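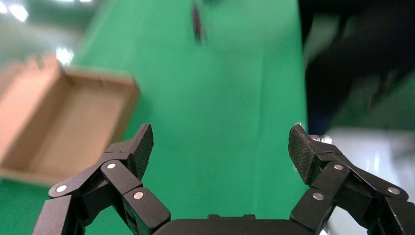

Green work surface

Home | Member Services | Forum | Notices | Contact

Filed under: Reservations and Fees
Reading time: 4 minutes

Late cancellation of bench reservations at the Demchenko Building

Member Services Desk
Posted Saturday, December 27, 2025

The Stulel Shared Workshop invites comment on a proposed change to the reservation terms. Under the current terms, a member may cancel a bench reservation at any time before the start of the session without charge. Under the proposed terms, a cancellation made less than two days before the session would count against the member's monthly allowance as if the session had been used. The annual fee would remain at $89.

There were 1530 reservations at the Demchenko Building this year. Late cancellations were most common for evening sessions, which are also the sessions for which we receive the most waiting list requests. The waiting list in the Hodier booking system sends a notice as soon as a bench is released, but a notice sent an hour before the session is of little use to a member who must travel from Udano.

Comments may be posted in this thread. Members who prefer to write privately may use the contact page.

Amerley Appiah
Member Services

---

benchmember_north

Thank you for the notice. I support the proposal in general. I have been on the waiting list for an evening bench several times in December and have received a place only once, with too little time to collect my materials.

I would ask for clarification on one point. If a late cancellation is picked up by another member from the waiting list, does the original member still lose the session? It would seem unfair to charge two allowances for one use of one bench.

---

M. Romaniuk

I wish to record an objection. Many members work shifts and are told of changes to their hours the day before. A two-day rule would fall almost entirely on those members, who already have the fewest sessions open to them. Members with regular hours would hardly notice it.

The figure of 1530 reservations is also of limited help without the number of late cancellations beside it. I would ask that this number be published before any change is made.

Marichka Romaniuk

---

quietlathe

With respect to the previous poster, shift workers are also on the waiting list. I am one of them. When a bench is released at the last minute I usually cannot take it for the same reason that the other person could not keep it. Earlier notice would serve both of us.

I do agree that the number of late cancellations should be published.

---

Member Services Desk

In reply to benchmember_north: as drafted, the session would be lost in either case. We accept that this point deserves another look. The Hodier system records when a released bench is taken up, so returning the session to the first member is possible. We will amend the draft accordingly.

In reply to Ms. Romaniuk: the number of late cancellations will be added to this thread once the December records have been closed. We do not have a reliable figure at present, as sessions canceled by telephone were recorded separately until the summer.

Amerley Appiah
Member Services

---

udano_joiner

I would suggest a fixed number of free late cancellations per year - five would be reasonable - after which the new rule would apply. This would cover illness and changed shifts, and would still deal with the small group who reserve every evening and decide on the day. No member should be required to send in a doctor's note for a workshop session.

---

M. Romaniuk

The suggestion from udano_joiner would meet most of my objection. I would still prefer one day's notice to two. I would also ask that building closures and late openings be clearly excluded. Last winter my session was marked as missed on an evening when the front door was locked, and the correction took weeks.

---

quietlathe

Five is generous. I would have said two. A member who cancels late five times has kept other people from a bench five times, and the fee is the same for everyone.

---

Member Services Desk

Closures and late openings will be excluded, and the draft will say so in plain terms. Ms. Romaniuk is asked to send the details of last winter's session through the contact page so that we can confirm the record is now correct.

The free cancellations proposed by udano_joiner will be put forward as an option in the revised draft, with the number left open for further comment. The notice period remains at two days in the draft for the time being. The current terms continue to apply to all reservations already made.

Amerley Appiah
Member Services

---

benchmember_north

Thank you. Could the revised draft also be posted on the notice board by the entrance? Several of the longer-standing members do not use this forum.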